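Tema 4. Fricción, holgura y deslizamiento en superficies domésticas

4.1. Planteamiento

Un cuerpo apoyado sobre una superficie horizontal que gira con velocidad angular ω permanece en reposo respecto a ella mientras la fuerza de rozamiento estático pueda suministrar la aceleración centrípeta. La condición límite es ω²r = μg, donde r es la distancia del centro de masas al eje. La masa se cancela. Es un error frecuente en los exámenes conservarla hasta el resultado final.

En los ejercicios se toma g = 9,8 m/s² y se desprecia la resistencia del aire. La velocidad se da en revoluciones por minuto y debe convertirse antes de sustituir (1 rpm = 0,105 rad/s).

4.2. Bandejas giratorias de mesa

El caso de la bandeja giratoria reúne dos contactos distintos: el del objeto con el disco y el de la base con la mesa. Si el segundo falla antes que el primero, gira o se desplaza el conjunto completo. Sobre vidrio, el coeficiente depende mucho de la limpieza, y las partículas sueltas lo modifican de forma poco reproducible.

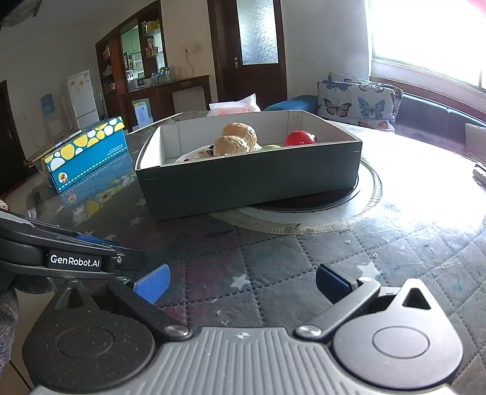 4.3. Ejercicio resuelto

Una pieza de 470 g se coloca a 3 cm del eje, con μ = 0,37. Se pide la velocidad angular límite.

ω = √(μg/r) = √(0,37 · 9,8 / 0,03) = 11,0 rad/s, es decir, 105 rpm.

El dato de la masa es superfluo. Si la misma pieza se sitúa a 12 cm, la distancia se multiplica por cuatro y la velocidad límite se reduce a la mitad: 5,5 rad/s.

4.4. Arranque brusco

Cuando la rotación no es uniforme hay que añadir la componente tangencial αr. La condición pasa a ser:

√((ω²r)² + (αr)²) ≤ μg

En el instante inicial, con ω = 0, solo interviene α. Para los datos anteriores, con r = 0,03 m, el deslizamiento comienza si α supera 121 rad/s².

4.5. Problemas propuestos

1. Repita el ejercicio 4.3 con μ = 0,43 y compare los resultados.
2. Obtenga la velocidad límite en función de r y represéntela entre 3 y 37 cm.
3. Discuta el vuelco de un prisma de altura h y base b. ¿Para qué relación b/h vuelca antes de deslizar?

Lectura: apuntes de D. Böttcher, capítulo 3, y hoja de tablas de N. Kauppinen. Entrega en septiembre, en el despacho 43.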